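Grerninent Hand Unit: User Guide

Section 4. First Recording at Home

Complete Section 3 (charging and pairing) before you start. Allow 30 minutes for your first run.

4.1 Prepare the work area

1. Choose a bed or table you can reach from one side without leaning.
2. Open the curtains or turn on the ceiling light. Keep the light the same for the whole run.
3. Set out the clothes for the task. Dark and light items may be mixed.
4. Check that there is free floor where you will stand.

Note: Patterned bedding and tablecloths are fine. You do not need to change them.

4.2 Check the hand unit

1. Wipe the two round sensor windows with a dry cloth.
2. Close the yellow fingers slowly, then let them open. They should stay parallel.
3. Find the white label under the sensor windows. Enter the four digits in the Plaltitum app under Add Unit.
4. If you are using two hand units, repeat these steps for the second one.
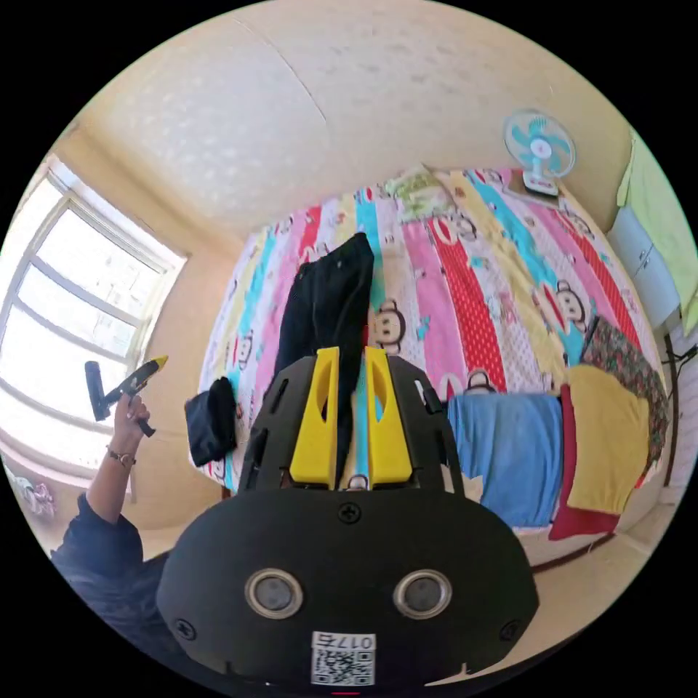

Figure 4-1. Hand unit at the bedside, fingers parallel, label 0175 below the sensor windows.

Caution: Do not loosen the cross-head screws in the housing. Opening the housing voids the warranty.

Caution: Keep your own fingers clear of the yellow fingers when they close.

4.3 Record

1. Stand facing the bed and press Start in the app. Wait for 2 beeps.
2. Pick up one garment at a time. Move at your normal speed.
3. Fold the garment, set it down, and open the fingers fully before you reach for the next one.
4. Press Stop. The app saves the run and shows its length.

Note: Runs longer than 40 minutes are split into separate files. Storage on the unit holds nearly 100 runs.

If the label number is rejected, close the app, open it again and repeat step 3 of 4.2. If it is rejected a second time, contact Oltitside support and have the number ready.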